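Forum > Kitchen & Catering Work > Equipment and Staffing

Thread: Arm on the prep line, what changed for your crew?

torkelach_prep
Posted 29 September 2020

We run the commissary at Rudby and do 400 lunches a day, with 8 people on the early shift. In spring the company leased a robot arm for the cooking side. It lifts lids, stirs, and puts lids back. Management calls it the Fakotum. The crew calls it the arm.

What I want to know is how other places handled the change in jobs. Ours went like this. Two people used to stand at the pots all morning. Now one person watches the arm and the other got moved to portioning. The portioning person is not happy. She liked the pots and she was good at them.

Lids are the part we spend the most time on. We taught it on the small counter first, one pot, one lid, before it got near the big line.

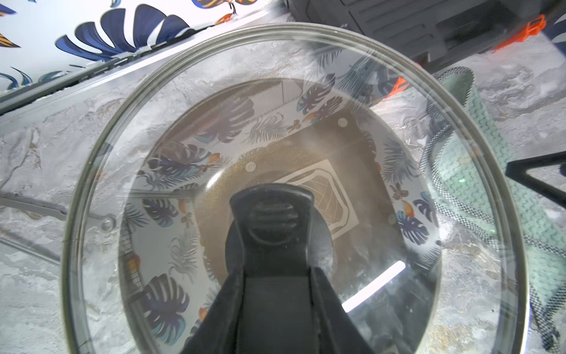 Gripper on the lid knob, small counter.

The knob matters more than I expected. We ended up buying the same lid for every pot so we didn't have to teach it again each time.

ladle77
Reply #1

Did anyone lose hours? That's the question at my place. We were told "nobody is being replaced" and by December two part-timers were off the schedule.

torkelach_prep
Reply #2

No one lost hours so far. One person left on her own and they have not filled the spot. You can read that how you like.

K. Mbr
Reply #3

I'd read it as a lost job. If there were nine and now there are 8 and the same number of lunches go out, the arm took one.

fkanaan
Reply #4

Fouad Kanaan here, I do maintenance at Kikuchi. We have had two arms for a while. I don't agree with the post above, at least for our kitchen. We couldn't fill the pot station before the arms came. People quit it over the steam and the shoulders. Burn reports went down after, and I'm the one who files them.

What did go up is my workload. Every time somebody brings in a different pot I get called. Glass lids are a pain for the camera when the lights are on overhead. Ask for maintenance hours in the lease or it will come out of somebody's day.

K. Mbr
Reply #5

Fewer burns is good, I won't argue that. But "couldn't fill it" usually means "couldn't fill it at that wage."

fkanaan
Reply #6

The wage was part of it, yes.

ladle77
Reply #7

What do they pay the person who watches it? At ours it was the same rate as before, and she has to know how to stop it, restart it and fill in a log. That's more work for the same money.

torkelach_prep
Reply #8

Same rate here too. I asked for a bump of 70 cents an hour and was told to bring it up again at review. The lease is $1,685 a month, so the money is there for some things.

The log takes her ten minutes at the end of shift. She does not mind the arm itself. She minds standing there waiting for it. It is slower than she is on a single pot, and she could have tasted and salted in the time it takes to get a lid off.

oldstockpot
Reply #9

Rotate them. We do two hours on watch, then switch with portioning. Both of them keep their hand in with the cooking and when the arm is down they can both run the pots. Took a week of complaining and then it was fine.

K. Mbr
Reply #10

Rotation is the first thing in this thread I'd sign up for.

torkelach_prep
Reply #11

Going to try the two-hour switch starting with the next schedule. fkanaan, do you have the wording you used for maintenance hours? Our lease is up for renewal in December.

fkanaan
Reply #12

Sent you a message with the clause.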